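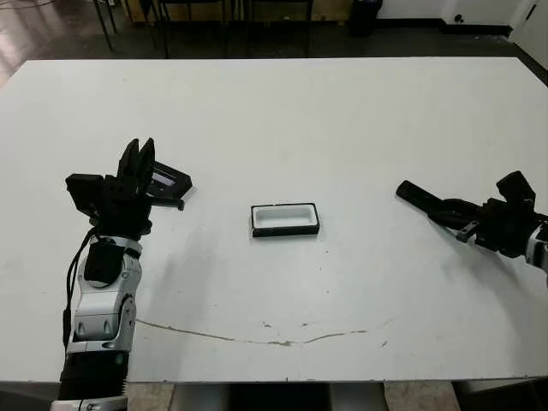

Two-arm cells are sold on reach, payload and repeatability. Whether one can be used safely and consistently depends on what the two arms are allowed to do in the space between them, and on that point most shop-floor rules are thin. Prasham's working code, now in its second issue, gives 82 clauses to the matter.

The code began as a set of notes by Toon Willems, who kept a log of 344 stoppages on small-part handling. Of these, 133 were put down to unclear ownership of the shared zone: both arms had leave to enter and neither had a rule for giving way.
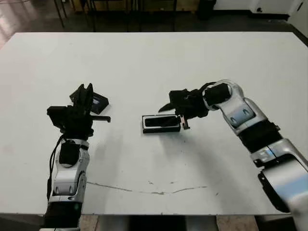 Clause 14 deals with that zone. It must be drawn in software, it must have one owner at any moment, and the change of owner must be logged. Parts are covered separately. A tray in the middle of the table with the right gripper over it, and a second lying at an angle by the left gripper, would count under the code as two work items, each needing its own entry. Cables get a clause too - a loop hanging outside the arm has to be included in the swept volume.

Ditte Thoroddsen, who reviewed the second issue for Ladefoged, wanted firmer wording on worktops. Marks are permitted if the vision check passes with them present, and the check has to be repeated after cleaning.

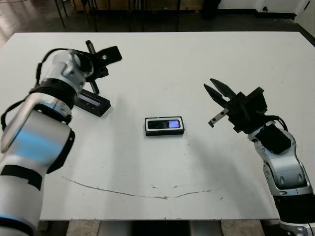

Both grippers over the worktop, with one device near the centre and another by the left arm.

The weakest part is still the section on jaw state. It requires an open gripper to be confirmed open before it crosses the boundary, but leaves the method to the user. Erkex reads motor position; Cakel adds a separate sensor. Willems accepts either, provided the reading is stored with the cycle record. Comments on the section are open until August.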